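Ticket 1269: Stock counts wrong after Zonodley update
Status: Open
Raised by: Mbali Matlala, Warness toy library
Assigned to: Darnell Ferreira, Moodley support

Mbali Matlala, 09:14
Since the April update our catalogue says we have 29 items out on loan with no borrower attached. I have checked the shelves and plenty of them are sitting right where they should be. Please don't tell me to clear my cache. I did that last time and all it did was log me out of everything.

Darnell Ferreira, 10:02
Thanks Mbali. Could you run a full resync from the Stock menu and let me know if the number changes? It can take a while on older accounts.

Mbali Matlala, 11:37
Ran it twice. Still 29. The progress bar reached the end in a couple of seconds both times, so I have my doubts that it did anything. Your help page says a resync "refreshes all records", but the last-changed time on the records I opened is still the night of the update.

Darnell Ferreira, 11:55
Can you pick one affected record and send me the status it shows? I'd like to see whether the loan fields came across with the rest of the data.

Mbali Matlala, 12:20
I picked the shape sorter. Status is "On loan", borrower blank, due date blank.

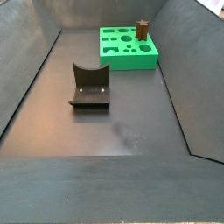 Attachment 1: shape sorter, green

What I would like explained is why the borrower field is empty when the loan history tab still lists the last family and a return.

Darnell Ferreira, 14:08
That helps. The history tab reads from a different table. My guess is that the update reopened old loans where the return was entered by hand. Heike Ehlers on our data side is looking at it.

Mbali Matlala, 14:31
A guess is fine, but 2 of the 29 were scanned back in at the desk, so it can't be the whole story. Codes are in the private note.

Heike Ehlers, 15:46
Hello Mbali. You're right about those two. Both were returned on the old Uvmont scanner, and we store those returns as manual. I can close all the reopened loans in one go tonight. History won't be touched.

Mbali Matlala, 15:59
I was told history wouldn't be touched in version 6 as well, and Godelieve Prins spent an afternoon typing it back in. Please do the shape sorter on its own first and I'll check it before you go near the others.

Heike Ehlers, 16:25
Done for that one record. Leaving the rest until you reply.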